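Mulia Hand-Guided Teaching Kit, Two-Finger

The Mulia kit lets an operator record a pick-and-place task by moving the arm by hand or by driving it from the paired remote handle. Both modes write to the same task file, so a path started by hand can be finished remotely. The wrist camera records during teaching and playback.

Supplied with the kit:
Wrist camera and bracket
Two-finger gripper, black fingers
Remote handle with dead-man switch
Drukano teaching software, 2 seats
Cable set, 5 m

Small molded parts are the usual first task. Grip width is set with the thumb wheel during the demonstration and stored with each waypoint — it can be edited later without repeating the motion.

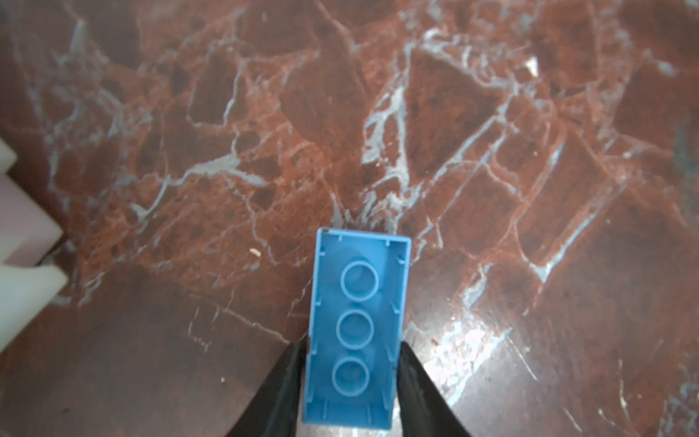 Teach at least 10 passes per part and vary the starting position between them. Passes can be trimmed, merged or deleted in the software. Polished work surfaces are supported; exposure lock is under Camera, Advanced.

Fits Finex and Mowat wrist flanges. Other flanges need the adapter plate, sold separately. Technical contact: Suleiman Abubakar, applications desk.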